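**Nilthorpe household demos: weekly call**
Jul 6, 2019

Present: Rakiya Adeyemi (chair), Uchenna Okoro, Abimbola Okeke, Celeste Moreira (notes). Ngozi Olaniyan joined for item 2.

## 1. Where the set stands

Uchenna opened with the good news: 709 episodes of the plant task are in and usable, up from 665. That's 44 more in one week, our best yet! The long-room layout in the Gunard simulator is holding up very well, and loading is no longer a chore. 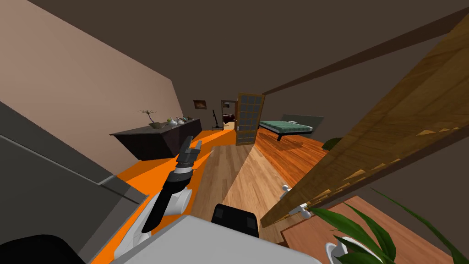

*Plant task, long-room layout, left-to-right view down to the bed.*

Target for the first training run stays at 1,119. Rakiya would love to get there before October, and everyone thought it could be done.

## 2. Grasps on the potted plant

Lots of talk here. Abimbola has been driving the arms and wants us to keep episodes where the pot is tipped over, as long as the operator goes on working. The policy has to see leaves between the fingers and a pot at a bad angle sometime. 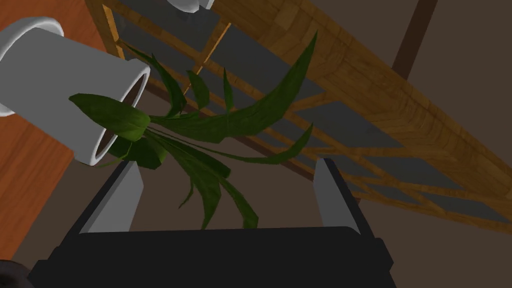
Ngozi asked whether that would teach the policy to tip pots. She'd sooner tag those episodes and hold them out of the first run, then add them and compare. Agreed, and we're all curious to see the difference.

Tag name will be "tilted". Abimbola to relabel the old ones by hand, using the wrist views.

## 3. Idle stretches

Celeste went through the wrist camera streams and found plenty of time with the gripper open and nothing in it.

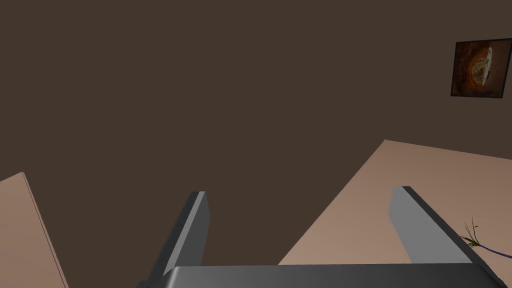

Uchenna's trimming script (borrowed from the Bustamante project, thank you!) cuts any pause longer than 10 seconds. Rakiya asked that the untrimmed files be kept too. Storage is fine for now.

## 4. Head view

We keep the tilted head view as recorded. Straightening it was tried on the Sarnirov set and made the arm positions harder to match up.
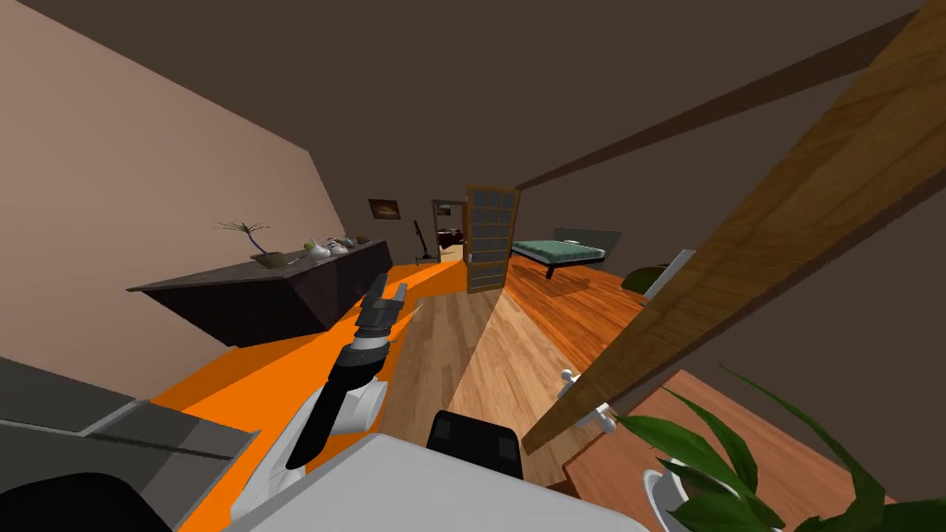
## Actions

- Abimbola: "tilted" tags
- Uchenna: trimming script on the full set
- Ngozi: comparison plan, one page
- Celeste: new operator sign-up sheet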